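Workshop > Treatment notes > Radiofrequency handpiece

November, handpiece checks

Started at 9 with the Redov unit, which Estrella had flagged for uneven warming on the lower cheek setting. Ran the small tip on the gel block at level 3, then at level 6. Surface reading was fine at 3. At 6 the outer ring lagged behind the centre on every pass, so I don't think it's operator speed.

Swapped in the tip from the spare Skemitz kit. Same lag. That points back to the cable or the board, and the tip stays in service for now. Fatemeh wants it off the treatment list for eye area work until we've got an answer, and I agree. Forehead and jawline bookings can move to the older machine.

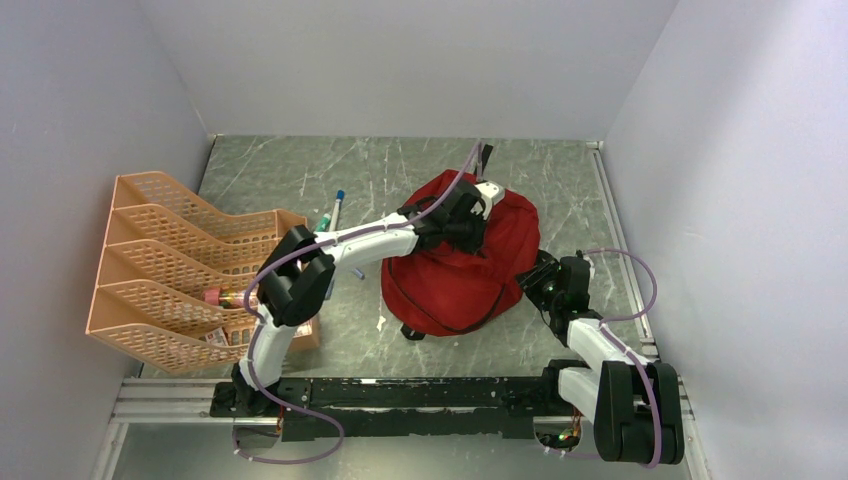

Coupling gel: we've been using the thin one from the bulk bottle and it slides off the block before a full set is done. Tried the thicker Diltusside gel after lunch. Stayed put for the whole set and wiped off with a damp cloth. Colour is a bit grey but it doesn't stain. Ordered some 300 mL to keep going, Jamshid to chase the invoice.

Pulse counter was reset to zero at the last service and nobody wrote down the old figure. From now on please put it in the margin before you send anything out. Today's start was 100.

Ghazal asked whether we can shorten the cooling pause between passes for clients who find the neck sessions long. Not on this unit. Might look at it once the ring problem is sorted.

To do:
- continuity test on the handpiece cable
- level 6 again with the thick gel, small tip only
- new aftercare sheet for the décolletage protocol, Philomena has the draft
- label the spare tips

Filed under: Skin tightening, Equipment, Bench notes

Contact the Mazandarani workshop | Back to top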